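Is accidental damage cover worth paying for?

My renewal from Lenberg came through in July at 488 pounds, of which 67 was for accidental damage to contents. I nearly paid it without looking, as I suspect most people do.

Then I read the booklet. The excess on that section is higher than on the rest of the policy. Chewing by pets is out, and so is anything that happens while a room is let. My neighbour Helmi Pelkonen has paid for the same extra for 13 years and claimed once, for a carpet. They offered her less than the fitting cost.

The broker, Zsolt Bognár, told me it buys peace of mind. Perhaps it does - but I would like to see the share of these claims that gets paid in full, and he couldn't give me one.
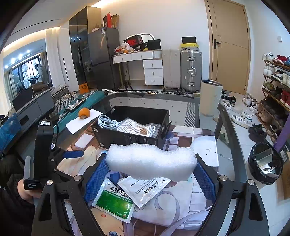
Had Helmi put the money in a savings account, she would have more than 700 pounds by now and no forms to fill in. I have crossed the extra off mine. If I spill paint on the sofa in August, I'll buy a throw.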